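Häufige Fragen zur Kleiderannahme und zum Secondhand-Verkauf

Stand: 19. Feb. 2024

Was nehmt ihr an?
Wir nehmen gut erhaltene Kleidung für Erwachsene und Kinder an, außerdem Bettwäsche, Wolldecken, Taschen und Schuhe. Die Sachen müssen gewaschen sein. Kleine Mängel wie ein fehlender Knopf sind kein Problem, wenn der Knopf in einem Tütchen beiliegt.

Was nehmt ihr nicht an?
Unterwäsche, Strumpfhosen, Kopfkissen mit Federfüllung, Skischuhe und Teppiche. Auch Kleidung mit Firmenaufdruck können wir nicht verkaufen. Matratzen gehören auf den Wertstoffhof.

Kann ich vorher anfragen, ob sich das Vorbeibringen lohnt?
Ja. Schickt uns bei einzelnen Stücken ein Foto per Mail. Das Teil sollte glatt liegen, Größe und Material schreibt ihr bitte dazu. Bei ganzen Kisten brauchen wir keine Fotos, dann reicht eine kurze Liste.
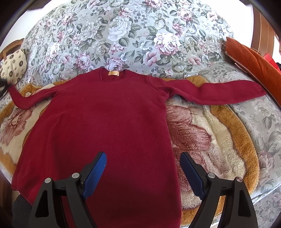
Anfragen beantwortet Valentyna Lysenko in der Regel innerhalb von zwei Werktagen. Eine Zusage per Mail ist noch keine Annahme, die endgültige Entscheidung fällt im Laden.

Wie läuft der Verkauf auf Kommission?
Ihr bekommt eine Kundennummer und eine Liste mit den angenommenen Teilen. Die Ware hängt drei Monate im Laden. Vom Verkaufspreis geht die Hälfte an euch, die andere Hälfte bleibt bei uns. Auszahlen lassen könnt ihr euch jederzeit während der Öffnungszeiten, bitte mit Ausweis.

Was passiert mit Sachen, die nicht verkauft werden?
Ihr könnt sie nach Ablauf der Frist zwei Wochen lang abholen. Danach gehen sie in die Spendenabteilung Forau. Wer das nicht möchte, kreuzt es bei der Abgabe auf dem Formular an - nachträglich lässt sich das leider nicht mehr ändern.

Wer legt die Preise fest?
Das machen wir. Wir richten uns nach Zustand, Material und Jahreszeit. Mindestpreise können nur bei Mänteln und Lederwaren vereinbart werden.

Wann nehmt ihr Wintersachen an?
Pullover, Jacken und Schals für die laufende Saison nehmen wir noch bis Monatsende. Ab Mai hängt nur noch Sommerware im Laden. Im Lager ist der Platz knapp, im vergangenen Jahr sind fast 4.000 Teile durchgelaufen.

Wie soll ich Strick vorbereiten?
Liegend trocknen, Fusseln und Knötchen entfernen, dann locker zusammenlegen. Bitte nicht auf dünne Drahtbügel hängen, das gibt Beulen an den Schultern. Lavendelsäckchen dürfen gern mit in die Tüte, Mottenkugeln nicht.

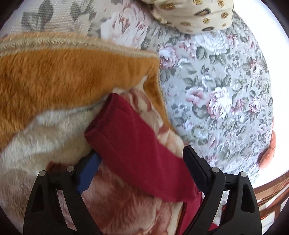 Dunkelroter Stoff auf einer Plüschdecke

Nehmt ihr auch Decken und Bettzeug?
Decken ja, wenn sie in eine normale Waschmaschine passen. Laken und Bezüge bitte als Satz zusammenbinden und die Maße auf einen Zettel schreiben. Einzelne Kissenbezüge nehmen wir nur als Spende.

Macht ihr Änderungen und Reparaturen?
Ja, in kleinem Umfang. Wissam Salameh kürzt Hosen, ersetzt Reißverschlüsse und stopft Löcher in Wolle. Leder und Pelz bearbeitet er nicht. Den Preis nennt er nach Ansicht des Stücks.

Kann ich gekaufte Ware umtauschen?
Mit Kassenbon und Etikett innerhalb von drei Tagen gegen einen Gutschein. Schuhe und reduzierte Ware sind ausgenommen.

Gibt es Parkplätze?
Im Hof hinter dem Laden, Einfahrt neben der Bäckerei Bedar. Zum Ausladen könnt ihr kurz vor der Tür halten.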